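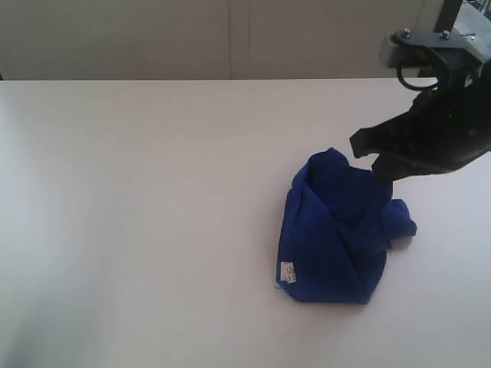 Blue cloth, black gripper, Protville bench.

Come and fold laundry with us (open day helpers and participants wanted)

Hi, I'm Shuk-fan Wei and I run the cloth handling bench at Fallar, over in the old Holst building in Protville. Our open day is on 2nd May, a Friday, and I'm looking for people to take part. No robotics background needed, and please don't go and read up on it first!

I need two kinds of people. The first is what we call handlers. You sit across the table from the arm, crumple a cloth any way you like, drop it down and let the arm have a go at picking it up. Then you crumple it some other way. Kids over ten are welcome to do this with a parent, and last August they were far meaner to the arm than the grown-ups were (I loved it). A handler session takes 80 minutes, including a break and a walk around the lab.

The second is floor hosts. You'd greet visitors, show them where to stand and answer the easy questions, or send the hard ones my way. I'd like you for the whole day, and there's a short practice run the evening before so you can see the demo and try the emergency stop yourself. Hosts get paid $126 for the day plus lunch. Handlers get a gift card for the Brunden bakery next door — the cinnamon rolls go early, so book a morning slot if you care about that kind of thing.

A few practical bits. Tie back long hair and leave the dangly bracelets at home. The building has a ramp at the side door and an elevator, and you can do either job sitting down. We record the table during handler sessions, hands included but no faces, and I'll go over the consent form with you before we start. If you change your mind halfway through, just tell me and we stop.

To sign up, call the front desk at extension 1887 or drop by Room 1610 any weekday afternoon. Tell me which job you want, what times work, and whether you're bringing anyone. Old dish towels are very welcome too — bring the ugly ones, I'm running low.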